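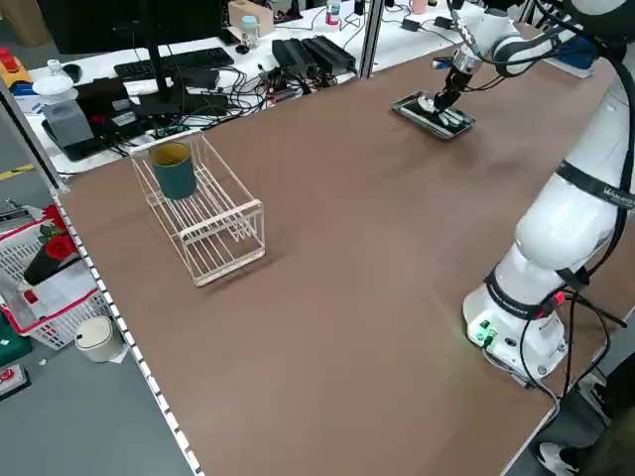

Urkgate council wants to close the public toilets on Cassim Street and the two by the bus station. It says this will save £3,960 a month. I think it is a mistake, and I would like the council to think again before the vote.

The case for closing them is easy to state. They are old, they cost money to clean, and in February the Cassim Street block was shut for repairs anyway. Visitors can use the cafes, the council says, or the shopping centre at Pimora.

Pimora is 1,400 metres from the bus station, and uphill. A person of 80 with a weak bladder can't walk that, and neither can a parent with a toddler and a pushchair. As for the cafes, most have a sign on the door saying toilets are for customers only. Paying three pounds for a coffee you don't want is a charge by another name, and the coffee doesn't help.

People who can't rely on finding a toilet stay at home. My mother stopped taking the 109 bus into town the last time the station block was shut. She did her shopping in Dririne instead, and the market traders lost her custom for good. I doubt she was the only one.

If money is short, charge 20p. I would pay it, and so would most people I have asked. Shorter hours in winter would help too. Dririne did both and its toilets are still open, and clean.

Councils don't have to provide toilets by law, so they are often the first thing to go. A town that asks people to come in and spend the day ought to keep them all the same.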